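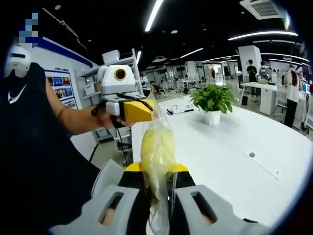 Two hand-held grippers with one clear plastic bag.

Samberg 7 by Medetti
Trajectory alignment for hand-held gripper recordings

Samberg takes wrist camera video from one or two grippers and returns a time-aligned 6-DoF path for each, plus finger opening. Version 7 handles fisheye lenses without a separate undistort step.

Tracking
The tracker keeps its map through steep tilts, using ceiling lights and other fixed features when the tabletop gives it little to work with. Frames below the confidence limit are flagged and left in the file.
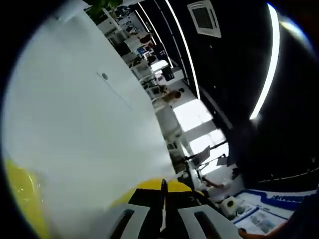 Export and playback
Paths are written to Zodo format or CSV. The Kragh viewer plays both grippers on one timeline.

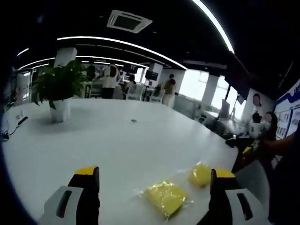

Wrapped sponges on a white tabletop, fingers open on either side.

Part no. 236-49. Linux only. Licensed per workstation.
Technical contact: Senan Mac Suibhne, ext. 203
Page updated January 14, 2026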